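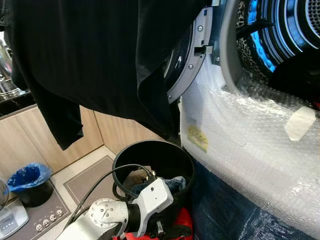 A black garment at the door of a front-loading machine.

Home & Property | Small Towns

Living Over the Shop

My grandmother lived above a hardware store for most of her married life, and she used to tell us that you could set your watch by the bell on the door downstairs. I thought of her more than once on the drive out to Treloar, where the main street still has its brick storefronts with the curtained windows above, and where, after a good many years of people wanting anything but, buyers have started asking for the old arrangement again – one building, one mortgage, a shop at the bottom and a kitchen at the top.

Krisztina Kiss met me at the door of the Cernberg Block with flour on her sleeve and a kettle already on. She bought the place after two years of looking, having started out, as most people do, wanting a house. She had a bakery in rented premises on the edge of town and a rented townhouse across the river from it, and one winter evening she sat down with both leases on the table and added them up.

"I had a little cry and then I phoned the realtor," she told me. "I said, what's for sale that I can sleep in and bake in? He thought I was joking, the poor man."

The Cernberg Block had been listed for so long that the sign had faded to the colour of weak tea. It has a shop on the ground floor and an apartment of just over 1,070 square feet upstairs, with a back staircase steep enough that her sofa had to come in through the front window. The previous owner had used the upstairs for storing shop fittings and the downstairs for very little. There was no listing photo of the bathroom, and having heard her describe it I think that was a kindness.

Financing is where a lot of these purchases come unstuck. A building that is part home and part business sits awkwardly on a lender's desk, and Krisztina was turned down by three of them before Ferkuvell, a small brokerage two towns over, found one that would look at it as a whole. The down payment was bigger than she would have needed for a house, and the appraisal took ages, there being hardly anything comparable nearby to measure it against. If you're thinking along the same lines, her advice is to talk to the broker before you fall in love with a cornice. She had it the other way round.

Then there's the zoning. Treloar's main street permits apartments above commercial space and always has, but the upstairs had sat without anyone living in it for long enough that the town wanted a fresh occupancy permit, which meant a proper fire separation between the floors and a second way out. She hired Undent, a father-and-daughter contracting outfit who have done several of the blocks along the street, and they were at it for eight months. The ceiling of the shop came down and went up again in two layers. A steel stair was bolted to the back wall, and it's a bit homely, I'll admit, but she grows tomatoes on it in summer.

I asked her what she'd have done differently, and she took a long time pouring the tea. Separate hydro meters, she said at last. She left them for later to save money, and now her accountant has to work out every spring how much of the bill belongs to the ovens and how much to her television. She would also have read the insurance policy more slowly. The first one she was offered covered the shop and treated the upstairs as vacant.

What she likes best is harder to put on a spreadsheet. She goes down in her slippers at an hour when the rest of us are dead to the world, gets the first loaves in, and comes back up for her own breakfast while they bake. The smell gets into everything, the towels included. Her neighbour, a retired pharmacist who owns the next block and has lived over it since his children were small, bangs on the wall when he wants a rye put aside.

Whether it suits everybody is another matter. You can't leave work when work is at the bottom of the stairs, and customers who know you live above will certainly ring after closing if they've forgotten the dinner rolls. Resale may be slow too, and she expects it to be. She has the second shopfront bay to let, and hopes to have somebody in it by May – a cobbler, ideally, or anyone who doesn't play drums.

I left with a warm loaf on the passenger seat and had eaten the end off it before the highway.

Reader comments (3)

MapleAndMain: We looked at a building like this and the bank wouldn't touch it. Wish we'd gone to a broker first. Lovely piece.

Doreen P.: My parents were over a shoe store for years. The stairs kept Dad fit but groceries were murder.

old_brick: Please get the parapet checked before you buy one of these. Ours cost more than the roof.

We use cookies to remember your preferences and keep our site running. By continuing to read you agree to our cookie policy. Accept | Manage settings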